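Dark sky ordinance draft, anybody read it all the way through?

Forum: Backyard Astronomy > Observing Sites and Local Skies

gimwood_porch
Posted 2025-06-24

Evening, everybody. I've been meaning to start this one for a while and kept putting it off because every time I sit down to type, it clears up outside and I'm gone again!

The township has put out the draft lighting rule, the one we all talked about back in April at the Halliday star party. I printed it and read it over two cups of coffee, and I have to say I'm happier than I expected to be. Porch lights have to be shielded, the car lots have to dim after closing, and the ball field lights go off when the game does. I live on the Gimwood side and I can still see the Milky Way from the back steps on a good night, and I would dearly love for my grandkids to be able to say the same thing when they're my age. What does everybody else think?

lotsofglass
Well bless you for reading the whole thing, I got as far as the definitions and fell asleep in the chair. I'm for it, I think. My 10 inch hasn't left the garage much this year and a good part of the reason is that new storage place up on the ridge, which puts out a glow you could knit by. If the rule gets them to turn those fixtures down toward the ground where the light does some good, I'll bake a pie for every person on the board.

otis_flats
I'm going to be the grump here and I hope you'll all still talk to me afterward. I love the sky as much as anyone on this forum. I've kept an observing log since I was a kid and last week I put down entry 1065, a nice steady look at M13. But I also run a small repair shop out here in Otis, and I priced new fixtures for the lot, and it comes to $1645 before anybody climbs a ladder. There's no help in the draft for that. None. It's easy to be for something when the bill goes to the fellow down the road.

gimwood_porch
Not a grump at all, otis, and I'm glad you said it. I went back and looked and you're right, there isn't a word in there about helping folks pay. Page 2 says existing lights get "a reasonable period" and leaves it at that. I'd want that spelled out too if it was my shop.

quietmeridian
I'll disagree with otis a little, in a friendly way. When they did this over in Fivilholm (I lived there before I came here) most people didn't buy new fixtures. They put a cheap metal hood on the old one or tilted it down, and that satisfied the inspector just fine. My neighbor there cut his out of an old stovepipe. It looked terrible and it worked for years, and I got to where I could pick out the North America Nebula with plain binoculars from the driveway, something I never once managed before.

otis_flats
Does the draft allow that, though? The way I read it, they want "fully shielded fixtures," and a piece of stovepipe is not a fixture. I've dealt with enough inspectors in my life to want it in writing.

lotsofglass
Now that is a fair question, and somebody ought to ask it at the hearing. I'd do it myself but I get up in front of a microphone and forget my own name.
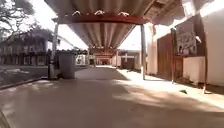

Filed under: Light Pollution and Local Rules

quietmeridian
I'll ask it. I'm going anyway, and I still have my old paperwork from Fivilholm in a box somewhere, if the mice haven't been at it. If I find the page about hoods I'll bring copies. Otis, would you come and stand up too? I think they need to hear from a shop owner who likes the stars, and you're the only one of those I know.

otis_flats
I might. I still don't care for it as written and I'll say so if I come. I'd sooner see them start with the ball field and that storage place and leave the little lots for later.

newtonian_nan
Long time reader, first time posting, hello! I just wanted to say I got my very first scope this spring and saw Saturn's rings, and I hollered so loud the dog went under the bed. I don't know a thing about ordinances. Is there somewhere out past Halliday that's dark enough for a beginner and safe to park?

gimwood_porch
Welcome, Nan! Oh, I remember that first look at Saturn, I think I woke up half the road. Go out the Halliday road to marker 221 and there's a wide gravel pullout on the left with a good low horizon to the south. Bring bug spray and a red flashlight, and a sweater even if you think you won't want it. A few of us will be there the next clear night around new moon, and you're welcome to look through anything that's set up. Otis, you come too, and bring the log.

otis_flats
I'll bring the log. Somebody else bring the pie.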